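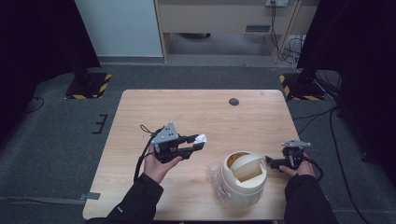
Two hand-held grippers on a wooden table

Last updated: Monday, 4.20pm

Good news if you've been missing the Pristholm swimming baths as much as I have — the small pool opens again in March, and the big one should follow before the schools break up. I went along to the open evening to hear it for myself and came home with wet shoes and a leaflet.

The baths have been shut since the old boiler gave up for good last autumn. Climex, the heating firm doing the work, has now fitted the new one and is part way through replacing the pipes under the changing rooms. Denise Kettle, the manager, told us the pipes were in a much worse state than anyone had guessed, and that's where most of the delay came from. She brought a length of the old stuff to pass round and I can tell you it was more rust than pipe.

Now, the bit you'll all want to know. A swim will cost 20p more than before, and the early session is coming back on weekday mornings (hooray!). The aqua class is coming back too, with Solange Rolland teaching it again, but it's capped at 20 people and there are already 60 names on the list, so don't hang about. I put mine down in the autumn and I still don't fancy my chances.

The loudest part of the evening was over the lockers. The new ones take a phone app or a card, and quite a few of us would much sooner have a pound coin and a key on a rubber band. Agnese Mockus asked where she was meant to keep her phone once it had locked her locker, which got a round of applause. Denise said they'd look at keeping two rows of the old sort by the family changing area, and I shall be holding her to that.

The café isn't sorted yet. Aigars Butkienė, who ran it before, has moved on to the garden centre at Jusness, and the council wants to hear from anyone who'd like to take it over. Please, somebody, keep the cheese toasties.

If you had a season ticket when the baths closed, the lost months will be added on to the end. You don't need to ring up, but do take your old card to the front desk the first time you go in.

14 comments
Shared 37 times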